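22/04/2018

Son las tantas y debería estar durmiendo, pero si no escribo esto hoy mañana lo voy a contar mal. ¡Qué día! Se nos estropeó la prueba del Flirnero, perdimos una tanda entera de grabaciones, la mesa del taller tiene una marca nueva y yo estoy contentísima. Hernán dice que soy la única persona que conoce que vuelve a casa feliz después de pulsar una seta de emergencia.

Pego las dos fotos antes de que se me pierdan en el teléfono viejo, como se perdieron las de Cabrera.
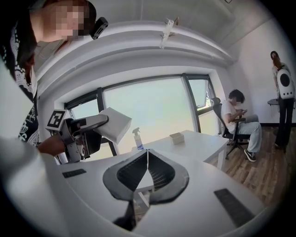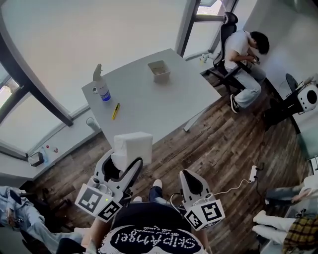
Grabando con las pinzas de mano: en la primera, la caja blanca; en la segunda, las toallas de papel dobladas.

A ver, por orden. Llevamos desde hace semanas enseñándole al Flirnero a recoger una mesa. Nada épico: agarrar una cosa, llevarla a otro sitio, soltarla sin destrozarla. Lo hacemos nosotros con las pinzas, una en cada mano, una y otra vez, y el programa (Wurkuso, el de siempre, el que se cuelga si le pones acentos al nombre de la carpeta) saca la trayectoria de los cubos con marcadores que van encima. Luego el robot se traga todo eso y lo intenta él. Cuando le sale es una maravilla, se me sigue poniendo la piel de gallina, de verdad, ver ese brazo enorme arrimarse a un paquete de servilletas con el mismo giro de muñeca un poco raro que hago yo. ¡Heredó mi giro de muñeca! Eso no se lo puedo explicar a mi madre por teléfono sin que me pregunte si estoy comiendo bien.

Pues hoy tocaba probar el modelo nuevo. Hernán Huamán lo dejó entrenando anoche y llegó antes que yo, con esa cara que pone cuando ya ha mirado las curvas y le gustan. Hicimos la comprobación del principio, despejamos la zona, cada uno a su lado de la línea amarilla. Primer intento, bien. Segundo, bien, un pelín torcido. Yo anoté «torcido» en el cuaderno y no le di más vueltas, y ese es el primer error del día, que quede por escrito: lo vi y seguí.

Al tercero el brazo derecho bajó a por una caja pequeña y no paró donde tenía que parar. Siguió. Los dedos pasaron al lado de la caja, tocaron la mesa y siguieron empujando. La mesa crujió, una pata se levantó un poco y yo le di a la seta. No me acuerdo de haberlo decidido, me acuerdo de tener ya la mano encima. Silencio total, solo el ventilador del armario. Hernán dijo una palabra que no voy a poner aquí.

A nadie le pasó nada. Lo escribo para leerlo yo dentro de un tiempo, cuando me acuerde de esto más gordo de lo que fue. Estábamos los dos fuera, el brazo se quedó quieto al momento y el daño fue una muesca en el tablero y un dedo de la pinza con la goma rajada. Pero el brazo tendría que haberse parado solo al notar la mesa, y no lo hizo, y eso es lo que me tuvo con el estómago revuelto hasta la hora de comer.

Así que había dos problemas y tardamos muchísimo en darnos cuenta de que eran dos. Toda la mañana buscamos una sola causa que lo explicara todo. Miramos la calibración de la cámara, miramos el montaje del brazo, Hernán volvió a cargar el modelo de la semana anterior y con ese iba perfecto. Entonces era el modelo. Pero el modelo se había entrenado igual que los otros, solo que con una tanda más de datos, la última. Entonces eran los datos.

Y aquí viene mi parte favorita del día. Nos pusimos a ver las grabaciones de esa tanda una por una, con la trayectoria pintada encima. Las primeras, estupendas. Y de pronto hay una en la que la mano derecha cierra sobre un objeto y la línea dibujada cierra al lado. Al lado del todo, en el aire. La siguiente, igual. La siguiente, igual. Medimos: 17 milímetros de desfase, siempre hacia el mismo sitio, y además la altura salía mal cuando la pinza se inclinaba. Di un grito (¡lo di, en serio!, se asomaron del taller de al lado) y me fui corriendo al armario a por la pinza derecha.

El cubo se movía. Si lo tocabas con el dedo, giraba un poquito sobre su base y se quedaba en la posición nueva tan tranquilo. El tornillo de abajo estaba flojo. A simple vista no se nota nada, el cubo está ahí encima tan blanco y tan recto, con sus cuadraditos. Pero Wurkuso calcula dónde están los dedos partiendo del cubo, y si el cubo ha girado, los dedos están en otra parte. Para el programa llevábamos una tanda enseñando al robot a agarrar el aire con muchísima seguridad – y el pobre había aprendido estupendamente.

No sabemos cuándo se aflojó. Hernán cree que fue un golpe, yo creo que fue poco a poco, de tanto apretar y soltar, y que el primer clip en el que se nota es simplemente el primero en el que ya se nota. Son 40 grabaciones malas seguras. De otras cuantas no me fío, y las he apartado a una carpeta que se llama «dudosas» y que Hernán ya ha rebautizado como «purgatorio».

El segundo problema era más feo y más tonto. La parada por contacto tiene un umbral, y el umbral estaba subido. Lo subimos nosotros, los dos, hace un mes, para la prueba de la bandeja, que pesaba y hacía saltar la parada cada dos por tres. Lo dejamos en 2000 en la pantalla de ajustes (unidades de Plarnetti, que no son ni gramos ni newtons ni nada que yo haya visto en otro sitio) y teníamos que haberlo bajado al acabar. No lo bajamos. Todo este tiempo el Flirnero ha funcionado con la protección medio dormida y no se notó hasta que empujó contra algo que no cedía. Eso me gusta menos contarlo. Con el tornillo me puedo emocionar como si fuera una novela de detectives, con esto no.

Lo hablamos en el pasillo con un café horroroso. Hernán se quería echar toda la culpa y no le dejé, el nombre que sale en el registro del cambio es el mío. Quedamos en que el umbral no se toca sin apuntarlo en la hoja que está pegada en la puerta, y en que el programa de arranque lo lea y no deje mover nada si está por encima del valor normal. Esto último lo he programado yo esta tarde y funciona: lo he subido aposta y el brazo se ha negado a arrancar con un mensaje en rojo precioso. Lo he hecho seis veces por el puro gusto de verlo negarse.

Con las pinzas también hay cosas nuevas. Les he puesto fijador de roscas a los tornillos de los cubos y una rayita con rotulador que va de la base al cubo, mitad y mitad. Si la rayita está partida, el cubo ha girado y no se graba. Es la solución más barata que he hecho en mi vida y me tiene enamorada. También vamos a empezar cada tanda juntando las puntas de las dos pinzas, dedo con dedo, unos segundos. Si el programa dice que las puntas no están juntas, algo va mal y lo sabemos antes de empezar. Hernán quiere que eso lo compruebe Wurkuso solo, con pitido y todo. Yo quiero que el pitido sea muy desagradable.

Se me olvidaba el cable. Mientras revisábamos todo, Hernán se fijó en lo mucho que tira el cable blanco de la pinza derecha cuando está enchufada y uno estira el brazo hacia el fondo de la mesa. Va por el suelo hasta el adaptador y cualquier pie lo puede enganchar. No creo que tenga que ver con el tornillo, pero lo hemos puesto en la lista. Con batería no habría cable, con batería pesa más, con más peso me duele la muñeca... ya veremos. Me ha pedido que no decida nada hasta que él pruebe una cosa con velcro.

Por la tarde volvimos a entrenar sin las malas y sin el purgatorio. Con menos datos, claro. Yo pensaba que iba a salir un desastre y me preparé para la decepción con medio paquete de galletas. El Flirnero se acercó a la caja, dudó un poco, abrió los dedos más de lo que hacía falta, la agarró y la levantó. Torpe, como si llevara manoplas, pero encima de la caja y no al lado. ¡Encima! Aplaudimos como dos idiotas. Luego se le cayó en el segundo intento y aplaudimos también.

Después probamos la parada, ya con el umbral en su sitio, bajando el brazo muy despacio contra un bloque de espuma. Se paró enseguida, con la espuma apenas hundida. Lo repetimos con el otro brazo y a otra velocidad. También bien. Todavía nos falta mirarla con carga, y hasta que no esté mirada no vamos a volver a la bandeja, por mucho que a mí me apetezca.

Queda escribir el parte, que tiene que estar antes de mayo, y repetir la tanda entera. Lo de repetirla no me pesa nada. Me gusta ese rato de tener las pinzas en la mano, las toallas de papel, el bote con pulverizador, la caja, y volver a empezar. Se te va la cabeza a otro sitio y las manos siguen. A lo mejor por eso no vi que el cubo bailaba, también es verdad.

Para mañana: pedir gomas para los dedos (dos juegos, que luego siempre falta uno), imprimir la hoja de la puerta, lijar la muesca de la mesa. Hernán no quiere que la lije. Dice que la rodeemos con rotulador y le pongamos la fecha. Y devolverle a la gente de Cabrera su llave dinamométrica, que lleva aquí desde que nos la prestaron y hoy, por fin, la hemos usado.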